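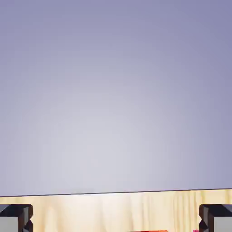 Wie lange muss der Cocktail-Shaker vor dem ersten Gebrauch einweichen? 10 Minuten in lauwarmem Wasser mit einem Spritzer Spülmittel, dann gut ausspülen und offen trocknen lassen.

26. März 2018

4 Kommentare | 26 Mal geteilt

Teil 2: Der erste Drink mit dem Furura-Shaker

Ich mixe am liebsten gleich für zwei, und dafür passt die Füllmenge wunderbar (ich hab's oft genug ausprobiert!).

1. Deckel und Sieb abnehmen, den Becher bis zur Hälfte mit Eiswürfeln füllen. Crushed Ice lasse ich weg, das verwässert mir alles.
2. Zutaten abmessen und dazugeben, zusammen höchstens 200 ml.
3. Sieb gerade aufsetzen, dann den Deckel fest andrücken.
4. Kräftig schütteln, bis der Becher außen beschlägt – mit beiden Händen, eine davon immer am Deckel!
5. Durch das Sieb ins vorgekühlte Glas abseihen.

Hinweis: Klemmt der Deckel, den Rand kurz unter warmes Wasser halten und vorsichtig drehen. Ich hab mal mit dem Messergriff draufgehauen, die Delle ist heute noch da.

Achtung: Niemals Sekt, Tonic oder andere Sprudelgetränke schütteln! Die kommen erst im Glas dazu.

Die Rezepte für den Gallia Sour und den Numdale Fizz stehen in Teil 3, der kommt im Mai.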